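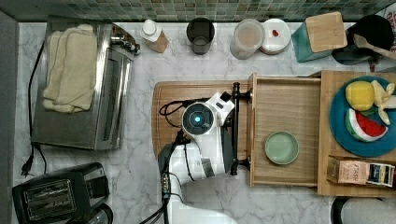 1 min read

Kitchen worktops fill up because the worktop is the easiest place to put anything down. A toaster oven arrives and the old two-slot toaster stays. Then come the bottles and tubs along the tiles, and a board that is too big for any cupboard.

I don't think the answer is more storage. Morven MacBrayne, my neighbour, paid £1,240 for new wall units and her counter was full again by December. The units held things she never used – the things she did use stayed out.

My view is that one appliance per job is enough. If the toaster oven makes toast, the toaster can go. A towel should hang on a hook, well away from anything that heats up. Boards and trays can stand on end beside the fridge. I cleared mine at 6 one evening and was done before supper.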